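Local History and Heritage Sites – Week 2 handout
Posted November 8, 2020

Topic: the trading post at Gruvdale. Who built it, who owed who money, why the town ended up on the other side of the river. Bring this to section, I will not have spare copies.

Read before you come: the Nicholas ledger extracts (packet, first half) and the Tovance letters. Skip the appendix on weights and measures unless you like that sort of thing.

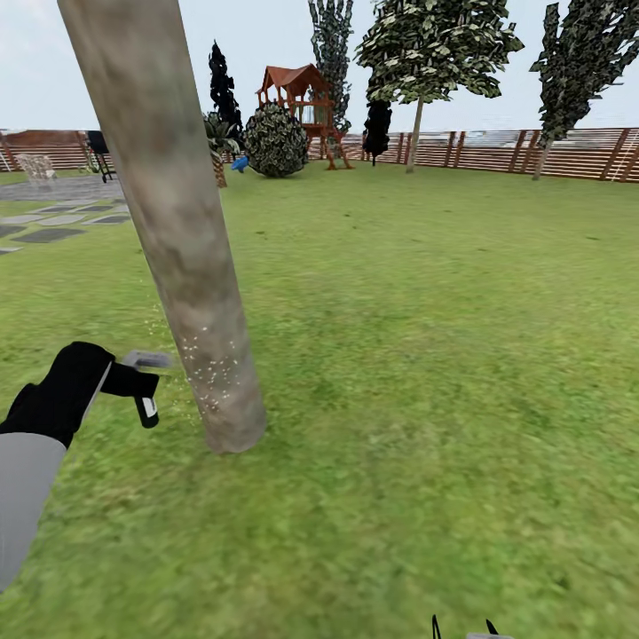
Reading time: 5 min

Where the post was

Gruvdale sits where the old wagon track came down off the ridge and met the river. Flat ground, water, timber close by. Nicholas picked it for the ford. You could get a loaded wagon across in late summer and not much of the rest of the year, so people got stuck there waiting, and people who are stuck buy flour.

Remember from last week – a trading post is a store, a bank, a post office and a gossip shop. Gruvdale was all of these and also, for a while, the only place to get a horse shod before Punov.

The building. First one was log, one room plus a lean-to. Second one was bigger, sawn boards on a stone footing. The footing is what survives. When you read "the post" in a letter, check the date, because writers use the same word for both and some of the local histories mix them up badly.

The Nicholas ledger

713 entries in the part that survives. Most are one line. Name, goods, price, and how it was paid or not paid. Mostly not paid.

Things to look for:
– Credit carried over the winter. Farmers buy seed in spring and settle after harvest, if there is a harvest.
– Payment in kind. Hides, oats, days of labor. Nicholas writes a cash value next to each one but no cash moved.
– Women's accounts. Often under a husbands name, then the goods tell you otherwise.
– Names that stop. Could be death, could be moved on, could be they found a cheaper store. The ledger doesn't say and you should not guess in your paper.

The prices go up when the ford closes. Up to double for salt. Old histories call this greed. Newer ones point at the freight charge, which we only know from the Tovance side of things. Read both and make up your mind.
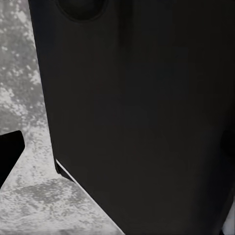
Abílio Coelho thinks the freight argument is too kind to Nicholas. His point, in the comments he sent back on my draft of these notes, is that salt already sitting in the storeroom before the river rose got marked up too, "and no one hauled that twice." He also says the labor days were priced low on purpose, so a man working off a debt in winter was still short in spring.

Fair. I would answer that Nicholas was in debt himself, and the Tovance house charged interest on everything. Doesn't get him off the hook but it changes the picture of one rich man and a lot of poor ones. Use either position in the paper, just show me the entries.

Tovance

Tovance was the supply house downriver. Sent goods up on credit, took hides and grain back down. The letters are polite at the start and get shorter. By the end they are basicaly bills.

Two letters to read closely. The first one sets the terms: goods at cost plus freight, balance due in November, no exceptions. The second one is the exception. Nicholas has missed the date, there's been a flood, and Tovance gives him another season against the title to the land. That is how the supply house ended up owning the ground under the post. No sale, no auction. A missed payment and one page of handwriting.

Key terms for this part: consignment, lien, payment in kind, freight rate. Know them without looking. 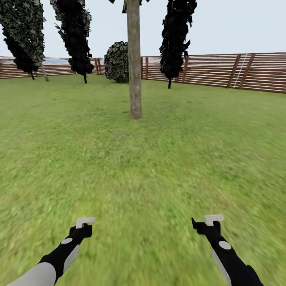
Why the town moved

Short version: the bridge went in at Punov and the ford stopped mattering.

Longer version. Once wagons could cross at Punov in any season, no one had to wait at Gruvdale, and the post lost the customers it was built for. Tovance didn't want the land, they wanted thier money, so they cut it into lots and sold the ones on the far bank first since those had the better road. Families who had bought from Nicholas on credit now bought lots from Tovance on credit. Church moved, then the school. The smith held out longest, he had his own well.

The post was used for hay, then the boards were pulled off for other buildings. People in town will tell you their barn has post timber in it. Some are probably right. None of it has been tested.

What to do with local stories

You will hear three or four in town about buried money. Write them down properly – who told you, when, who they heard it from. A story is a source for what people believed and liked to repeat. It isn't a source for where the money is.

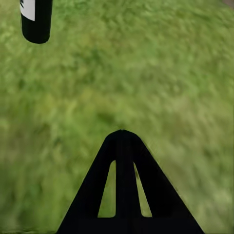 Same goes for the anniversary booklet. It was written to please the founding families, and it leaves out the land title business completely. Useful for family names and for the sequence of buildings. Not useful for debt. If the booklet and the ledger disagree on a date, go with the ledger and put the booklet's version in a note.

Map work: take the lot map from the packet and mark the ford, the first post, the second post, and the Punov road. Pencil please. The river is drawn where it ran then, the channel has shifted east, so don't try to line it up with a modern map or you'll go nuts.

For section

1. Pick one account from the ledger and follow it from first entry to last. One page. What did this household need, and how did they pay?
2. Coelho or the freight argument? Half a page, with entry numbers.
3. Come with a question about the second Tovance letter. A real one.

Papers due at the start of section, on paper. Late ones go in the box outside my door and lose a grade.

Next week: water rights. Start the reading early, its long and the scan is bad.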